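From: Nattawut Panyasiri
To: dyelab list
Date: 1 April 2022
Subject: Re: [dyelab] Fading of the Mevel reds on a windowsill, and how to test it

Rania,

Replies to your points are inline further down. Two shots first, then the method, then the numbers.
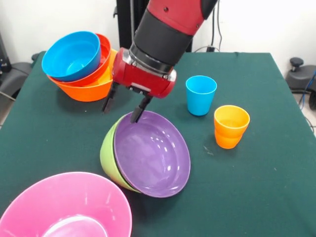
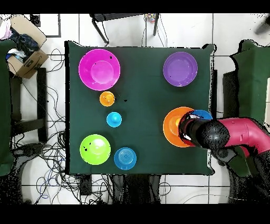

Bowls on the green cloth, both shots.

Rania Khoury wrote:

> I have now had two batches of the Mevel red go pale on the side facing
> the window. The yarn is superwash wool, dyed at 2 percent depth of
> shade, and the skeins were hanging free, not stacked. The Dronum red
> dyed in the same week and hung on the same rail looks fine. I would
> like to know three things before I write to the supplier.
>
> 1. Is a windowsill test good enough to show a supplier?
> 2. Should the control be covered, or kept in a drawer?
> 3. Could this be a rinsing problem and have nothing to do with light?
>
> My tap water is hard and I do not soften it. I use white vinegar for
> the acid and I do not measure pH.

Taking these in order.

> 1. Is a windowsill test good enough to show a supplier?

It is good enough to open the conversation, provided the exposure is referenced to something. A count of days means very little. A south window in June and the same window in winter deliver very different doses, and glass type changes the ultraviolet portion further. The usual way around this is to expose a set of blue wool references next to the samples, on the same card, under the same glass. You then report the fade relative to the references and leave the calendar out of it.

Cut a stiff card wide enough to hold the samples and the reference strip side by side. Wind each yarn in one flat layer with no gaps. If the layer has gaps the card shows through, and the eye reads that as fading. Use unbuffered white card. Some colored cards give off dye when the window sweats, and I lost a full set to that once.

Cover half of every sample, and half of the reference strip, with opaque foil folded over the edge and clipped. Tape lifts fiber and leaves adhesive.

> 2. Should the control be covered, or kept in a drawer?

Covered, on the same card. The two halves then see the same heat and the same humidity, and the only difference between them is light. A drawer control is still useful as a second reference. If the covered half matches the drawer sample, heat is not doing anything. If the covered half has also moved, you have a second problem and the light result can't be read cleanly.

> 3. Could this be a rinsing problem and have nothing to do with light?

Possible, but the pattern you describe argues against it. Poorly fixed dye comes off in water or by rubbing, and I would expect it to be even around the skein, or worse where the skein was tied. A loss on one side only, facing the window, is what light does.

That said, loose dye sitting on the fiber surface may also fade faster than dye that has gone in, so the two are not fully separate. This is where your missing pH matters. Vinegar by the glug into hard water can leave the bath much closer to neutral than you think, because the carbonate uses up the acid. Exhaustion will look complete when the bath is clear, but I have had clear baths at a pH where the wash fastness was poor. Please measure it. Strips are adequate if they are fresh and resolve half a unit.

Now my own results. I dyed four colors on one undyed base, a worsted superwash from Nakaneo: Mevel red, Dronum red, Choo red and Choo blue. All four were at 2 percent depth, with citric acid, in deionized water. Each bath was raised slowly and held for 65 minutes, then left to cool with the yarn in it. Rinse was cool water until clear, one wash with neutral detergent, one final rinse, dried in the dark.

The cards were exposed behind plain window glass for 75 days. I read them against a gray scale under a daylight lamp, with the foil removed, and had a second person read them without knowing which card was which. Grades below are on the gray scale for color change, where 5 is no visible change and 1 is severe.

Mevel red: 2 to 3
Dronum red: 4
Choo red: 3 to 4
Choo blue: 4 to 5

The two readers disagreed only on the Choo red, by half a grade, and I have given both values as a range. On Mevel red we agreed on the range itself; it falls between the steps.

I repeated the Mevel red from a second jar with a different lot number. Same grade. I also tried it at a deeper shade and it held up better, as expected, since a heavy shade has more dye to lose before the eye notices. A pale shade would presumably be worse than yours.

Limits of all this. It is one base yarn. It is one window. I did not log temperature behind the glass after the first 17 days, when the logger battery failed, so I can't exclude a hot spell later on. The covered halves did match the drawer samples, so I am not very worried about it.

What I would send the supplier:

- the lot number from the jar label
- depth of shade, acid used, bath pH, hold time
- fiber and whether it is superwash
- the card itself, foil removed on receipt, with the blue wool strip attached
- a length of the drawer sample in an opaque envelope

Do not send only a phone picture of the skein. Auto white balance moves reds more than the fade does.

One correction to my message from last month. I said that a UV-absorbing aftertreatment would be worth trying on the finished yarn. I have since tested one on Mevel red and got no improvement that either reader could see. It also left the wool slightly harsh. I would not bother.

Open question for the rest of the list: has anyone run the Dronum red on silk? I have only wool data, and a weaver here is asking. Depth of shade and the exposure reference would be needed, otherwise I can't compare it with the cards above.

If anyone wants the Nakaneo base to repeat this on the same substrate, I have part of a cone left and can post short lengths. Write to me off list.

Nattawut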